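Open Day at the Rundham Workshop: Photo Gallery

Posted in Visits and Events

In March our group went to the open day at the Briltitz automation workshop in Rundham. The doors opened at 9 in the morning and the last demonstration ended a little after 4. Visitors could walk between the stations at their own pace, ask questions, and stay as long as they liked at any one of them.

The page follows the order of the tour. Most of our group are from small machine shops and packing rooms, so the notes lean toward what we asked about on the day.

The front room

Coffee, name badges and a table of printed handouts. The handout had a floor plan on one side and a list of the stations on the other. Seven stations were listed, and all but one were running when we got there. The label printer station came on after lunch.

Visitors were asked to stay behind the floor tape while an arm was moving. Staff paused the machines now and then so people could come closer and look at the tooling.

Bin picking

The bin picking station drew the longest line before lunch. The job sounds simple: take parts that are lying any which way and lift them out one at a time. Anyone who has tried to set up a feeder for mixed parts knows how much work goes into avoiding that problem. The parts for the demonstration were plain wooden blocks, long and thin, in reddish brown and dark green. The staff told us they like blocks for this because the shape is easy to measure and a dropped one does no harm.

The bins are gray sheet metal with sloped sides, one behind the other, clamped down to a wooden work surface. We asked about the slope. With straight walls, a part that ends up flat against the side leaves very little room for a finger to get behind it. A sloped wall gives the gripper more space on the way in, though a block lying tight against the bottom of the slope is still a hard one.
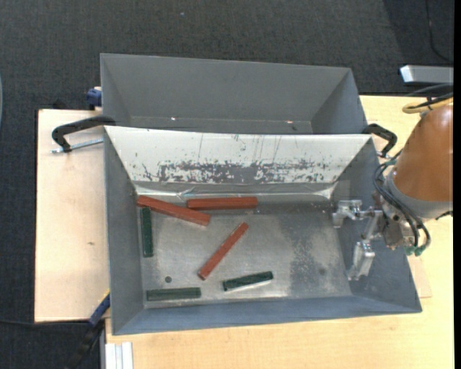 The other question that came up a lot was how the arm decides which block to go for. The answer we got was that it scores the possible grips and takes the best one, then looks again before the next. A block with clear space on both sides scores well. One that is close to another block, or up against a wall, usually gets left until later. Sometimes the arm will nudge a part to make room, but they prefer to keep that to a minimum because it adds time.

Several people asked about speed. The station was set slow for the open day so that visitors could follow each move. The person running it said a missed grip is treated as a normal event. The arm backs off, takes another look and tries something else.

The clamps got a few comments too. Ordinary C-clamps are good enough for a test setup, and they let the staff shift the bins and try a new position in a couple of minutes. For production they would bolt everything down.

Box folding

A Flerkereo folding unit was set up next to a hand table, so visitors could try folding the same box themselves. The machine was faster, but it needed the flat boxes stacked squarely. Boxes with a bent corner had to be taken out by hand.

Worth noting for anyone thinking of buying one - changing the box size took almost 4 minutes, with the guards opened and closed twice.

Screwdriving

Short cycle, small parts, and quite loud. A torque reading came up on a screen after each screw. We asked what happens with a cross-threaded screw. The unit stops and calls for an operator, and the part goes to a reject tray.

Lunch

Sandwiches and soup from Thongdee, the cafe across the road. The talk at lunch was mostly about floor space and who has any left.

Labels

The station that was down in the morning. It places labels on bottles and on flat cartons, and the cartons went better. A roll change takes one person and no tools.

Questions at the end

The last half hour was an open session. Most questions were about cost, training and spare parts. The advice on training was to send 2 people from each shop, so that one vacation doesn't stop the line. On spare parts, they suggested keeping a set of gripper fingers on the shelf, as those wear and get bent more than anything else on the arm.

Copies of the handout are at our office for members who could not make the trip. The workshop plans another open day in the fall, and sign-up will be through the events page.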